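Notebook, July, 9:40 a.m.

Started on the old basketball jersey from the Trotadport club. Wool body, felt numerals, one moth hole under the arm. The Bollholm auction wants it by August with a reserve of $3,000.

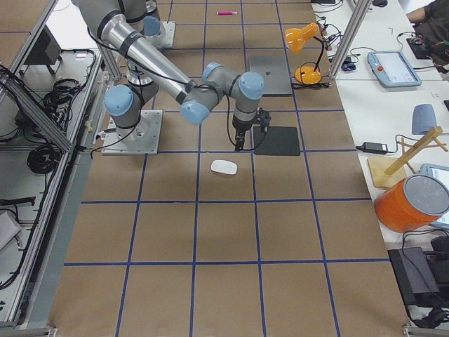 Percy thinks the reserve is too high and would go in at 2,000, as the name tag inside is only half readable.

We use cookies to improve your visit. Accept

Shoulder seam has been resewn in cotton, probably after the jersey was retired. Left it alone.
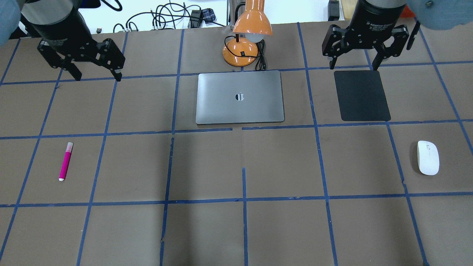 Numerals next. The felt is lifting at 2 corners and the old glue is brittle. I want to lay out the loose threads in order before tacking anything down -- squares of blue tape on brown paper, like on the table, would do for that. Zoila has the fine needles.
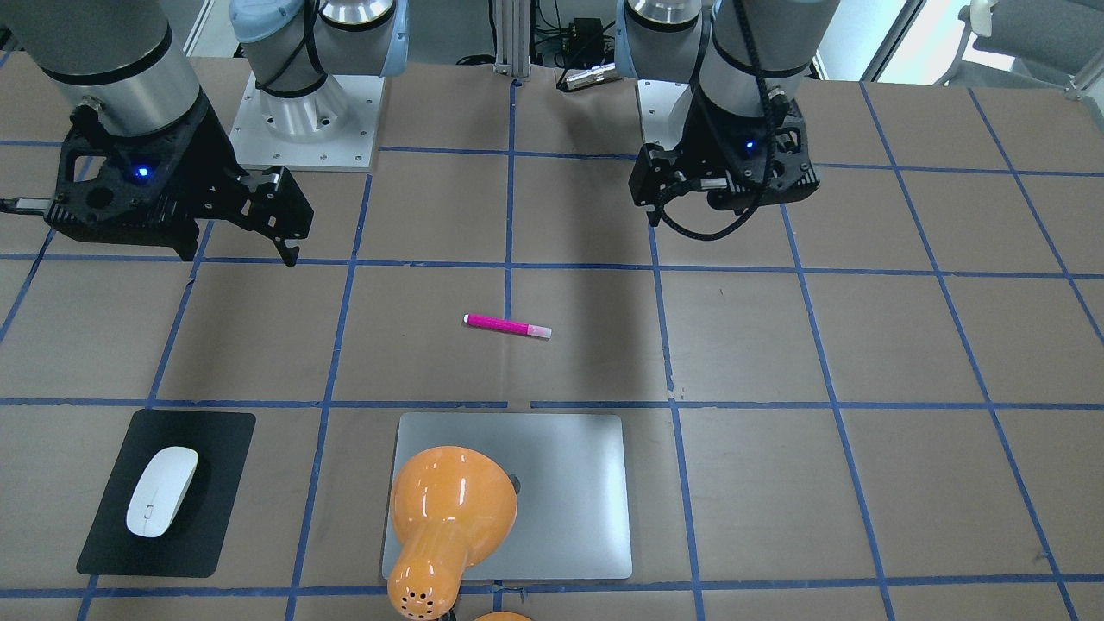
Tacking stitches go in from the back, silk thread, no new glue. Tamsin to check the team roster at Trirnham for the player's name.

3 comments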